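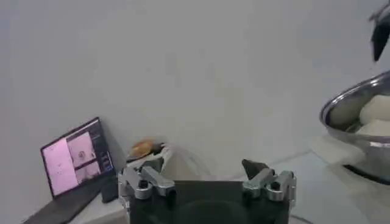

Looking After the Dough Cell at Flendside

We get asked for this page a good deal, mostly by people who came through on an open afternoon and wanted to see the grippers again without flour in their hair, so I have finally sat down and put it together. It covers how we set up the two-arm dough cell, what we check before a run and what we clean after one. Lev Moroz keeps the real maintenance log, and if he and I disagree anywhere, please believe Lev.

Last updated Jun 19, 2026.

The gripper from behind

The view from the wrist is my favorite one of the whole cell, and it is the first thing we put up on the laptop in the morning. You get the back of the black gripper body along the bottom, the two silver finger assemblies standing up at its corners, and a nice clear gap between them. I like to look at that gap for a minute with nothing in it. If one finger is sitting a touch higher or further in than its partner, your eye will catch it long before any software does, and you can put it right with a hex key and a little patience.

The linkages and their screws

All those small dark screws and pins in the linkages are what we spend our time on. We go over them every 200 cycles with the short torque driver (the one with the green tape on the handle, please put it back in its drawer). Flour dust works its way in around the pins, and if there is any oil there it turns into something like putty, so we brush first with a dry, soft brush and wipe afterward. Bohdan Stasiv used to blow them out with compressed air, which was very quick and put flour on everything we own.

Fingertips

The fingertips are dark gray wedges, and they do nearly all the touching. They come off after each session and get washed in warm water, with no dishwasher and no scouring pad! Dry them properly before they go back on. We keep 14 in the drawer, sorted by how worn the tips are, and the tired ones go to Ea Steinarsdóttir, who uses them for her fit tests at the Trakano bench.

The bowl

We settled on a big stainless steel mixing bowl after trying plastic ones, which slid all over the place. It sits on a white cloth, and the cloth matters more than you would think, as it stops the bowl from creeping when an arm pushes into the dough. The shiny rim does give us some trouble. A bright reflection on it can wash out part of the wrist view, so turn off the lamp over the bench and leave only the ceiling lights on before you start calibrating. White dough against a pale wall is a gentle enough picture already.

Two arms over one table

The second arm comes in from the upper right, above the bowl, and the two of them share that bit of air. Before any run we walk both arms slowly through their paths at the lowest speed, with a hand on the stop button, and watch for fingertips that pass too close to the rim or to each other. Yevhen Tkachuk wrote the Hilska routine that does this walk for you. It takes 2 minutes and I would not skip it, even on a day when you are sure that nothing has been moved.

The laptop corner

The laptop lives on the left, leaning back against the wall, with its image panels open where you can see them from the stool. Keep the lid tilted well back and make sure the cable runs behind it. We had the first arm snag a cable in December, and Macarena Sotomayor spent the better part of an afternoon straightening a connector that really did not want to be straight.

Putting it to bed

At the end of the day, park both arms, take off the fingertips, cover the dough or bin it, and shake the cloth outside. Write the cycle count in the log, even if it hasn't changed much. We were at entry 151 when I last looked, and the pages from the Lakatos visit still need to be copied in, so if you have those, do leave them on my desk.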